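7 Handgreifer prüfen und wieder in Betrieb nehmen

Dieser Abschnitt gilt für die handgeführten Greifer an der Zelle in Borkelby. Die Werksanleitung von Pedier deckt einen Teil davon ab, geht aber von einem Greifer aus, an dem noch niemand Kabel verlegt hat. Solche Greifer haben wir nicht. Wo unsere Schritte von der Werksanleitung abweichen, gilt dieser Text. Stand: 16. Dezember 2025, Bearbeitung Florencio Barrios.

7.1 Wann geprüft wird

Pedier nennt ein Prüfintervall von 1.000 Schließzyklen. Woher die Zahl kommt, konnte man uns auf Nachfrage nicht sagen. Unser erster Greifer hatte nach 660 Zyklen Spiel in der linken Führung, der zweite lief bis 1.576 ohne Befund. Verlassen Sie sich also nicht auf den Zähler, und schon gar nicht auf die grüne Anzeige in der Software Sernusetti. Sie meldet nur, dass der Greifer antwortet. Über die Mechanik sagt sie nichts.

Geprüft wird:
- vor jeder neuen Aufnahmereihe
- nach jedem Sturz, auch aus geringer Höhe
- nach jedem Kabeltausch
- wenn zwei Bediener unabhängig voneinander ein Ruckeln melden

7.2 Vorbereitung

1. Laufende Aufnahme in Sernusetti beenden und abwarten, bis die Datei geschlossen ist. Der Fortschrittsbalken steht gern bei 100 Prozent, während noch geschrieben wird. Maßgeblich ist die Meldung im Protokollfenster.
2. Greifer stromlos machen. Stecker ziehen, die Taste am Gehäuse reicht nicht.
3. Platte auf dem Tisch abräumen und mit einem trockenen Tuch abwischen.
4. Bereitlegen: Innensechskantschlüssel, Fühlerlehre, Stirnlampe, Prüfblatt.

VORSICHT: Die Backen können auch ohne Strom nachgeben und zuschnappen. Finger nie zwischen die Backen legen, egal was das Datenblatt zur Selbsthemmung verspricht.

7.3 Mechanik prüfen

1. Backen von Hand langsam öffnen und schließen. Der Widerstand muss über den ganzen Weg gleich sein.
2. Schrauben der Backen auf festen Sitz prüfen. Eine Schraube, die sich mit zwei Fingern bewegen lässt, wird ersetzt und nicht nachgezogen.
3. Spalt an beiden Führungen messen und beide Werte eintragen. »i. O.« ist kein Messwert.
4. Gurte und Klebestellen kontrollieren. Der von Lawal empfohlene Klettgurt hält nach unserer Erfahrung nur, solange er sauber ist.

Hinweis: Öl an den Führungen beseitigt das Ruckeln für eine Weile und verdeckt die Ursache. Wir ölen nicht, auch wenn es im Forum des Herstellers ständig geraten wird.

7.4 Kabel und Zugentlastung

Fast alle Ausfälle an unseren Greifern waren Kabelfehler. Die Werksanleitung widmet dem Thema einen halben Satz.

1. Jedes Kabel vom Stecker bis zum Gehäuse mit den Fingern abfahren. Knicke spürt man eher, als man sie sieht.
2. Zugentlastung fassen und leicht ziehen. Der Stecker darf sich dabei nicht bewegen.
3. Greifer langsam um 45 Grad nach links und nach rechts kippen. Spannt ein Kabel, ist es zu kurz verlegt.
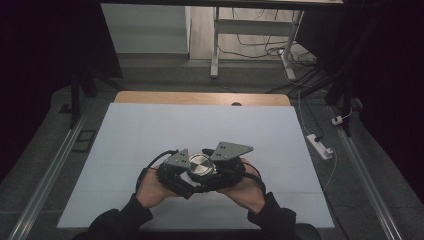
Gehalten wird der Greifer während der ganzen Kabelprüfung mit beiden Händen. Der Einhandgriff aus dem Werksvideo mag für die Vorführung taugen, beim Kippen verdeckt er die Hälfte der Leitungen. Fassen Sie das Gehäuse links und rechts von unten, die Finger um den dunklen Körper gelegt, so dass der runde Metallzylinder in der Mitte frei bleibt. Die Kabel sollen auf beiden Seiten in einem lockeren Bogen neben der Hand hängen, und die grauen Platten links und rechts des Zylinders bleiben frei. Bleiben Sie dabei über der Platte. Fällt doch etwas herunter, findet man eine kleine Schraube dort leichter wieder als auf dem dunklen Teppich.

7.5 Wiederinbetriebnahme

1. Greifer ablegen, erst dann einstecken.
2. In Sernusetti den Nullpunkt neu setzen. Die Option »Letzten Nullpunkt übernehmen« ist bequem und nach einem Eingriff falsch.
3. Zehn Schließbewegungen von Hand ausführen und die angezeigte Öffnungsweite mitlesen. Springt der Wert, zurück zu 7.4.
4. Probeaufnahme machen und vollständig ansehen, auch das Ende.
5. Prüfblatt unterschreiben. Wer nur einen Teil geprüft hat, unterschreibt nur diesen Teil.

Springt der Wert auch nach der zweiten Kabelprüfung, Greifer sperren und kennzeichnen. Das von Lawal angebotene Firmware-Update hat bei uns bisher keinen solchen Fehler behoben. Ein neues ist für Januar angekündigt; bis es an einem gesperrten Gerät erprobt ist, wird es an der Zelle nicht eingespielt.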